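Le blanc, le blanc, toujours le blanc

Retour à la galerie – Linge et pliage

Bon, je vous avais promis une page sur le linge blanc depuis le mois de mai et la voilà enfin ! Chez moi, tout ce qui est blanc finit dans un panier à part, et ce panier, je le repousse du pied pendant des jours. Une chemise, ça va encore. Mais dès qu'il y a des fronces, je perds patience, je roule en boule et je le regrette le dimanche soir. C'est Dalibor Matoušek qui m'a convaincue de plier sur une nappe de couleur (il tient la rubrique couture sur Flumik, allez le lire, il est très drôle). Sur du bleu canard, on voit chaque bord et chaque pli, alors que sur ma vieille table claire je cherchais les manches à tâtons. Trois photos donc, cliquez pour agrandir. 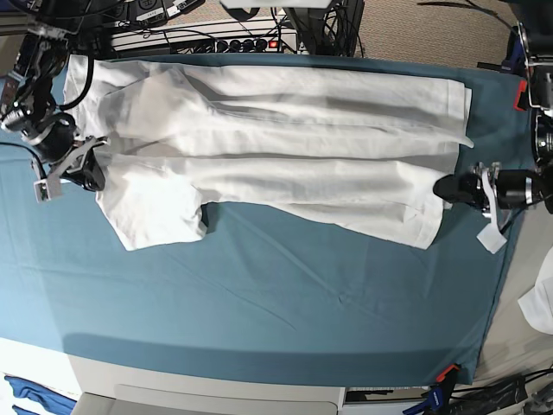

La chemise à manches longues, pliée dans la longueur. Il reste une manche qui pend, toute chiffonnée – ma bête noire, celle-là.
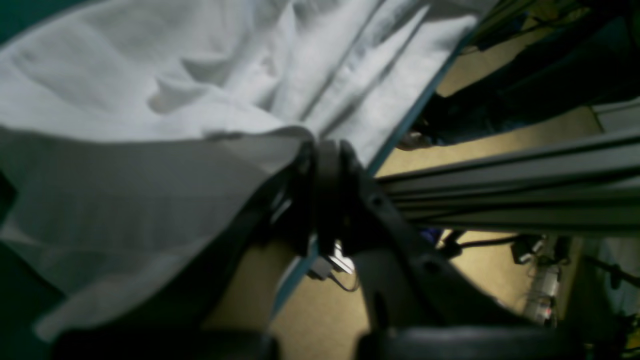
Du tissu blanc et ses grands plis en biais, tout près du bord bleu de la table.
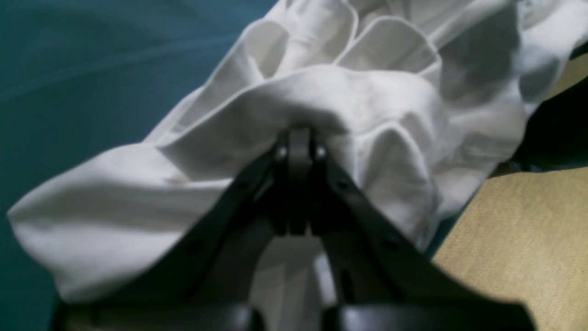
Ah, les volants ! J'adore ces petites boucles de tissu, même si pour les plier bien à plat, bon courage.

Faut-il repasser une chemise blanche avant de la plier ?

Si elle va sur un cintre ou dans une valise, je repasse, et je la laisse refroidir 12 minutes avant d'y toucher, sinon elle reprend des faux plis tout de suite. Pour le tiroir, je lisse à la main en partant du col, je rabats les manches dans le dos et ça suffit largement. Les volants, je les défroisse à la vapeur, jamais au fer posé dessus, ça les écrase et ils ont l'air tristes.

La prochaine galerie sera pour les draps-housses (j'en ai 13, ne me demandez pas pourquoi). Si vous avez une méthode pour les coins, écrivez-la en commentaire, je prends tout – même les méthodes bizarres.

Mis en ligne le 7 août 2025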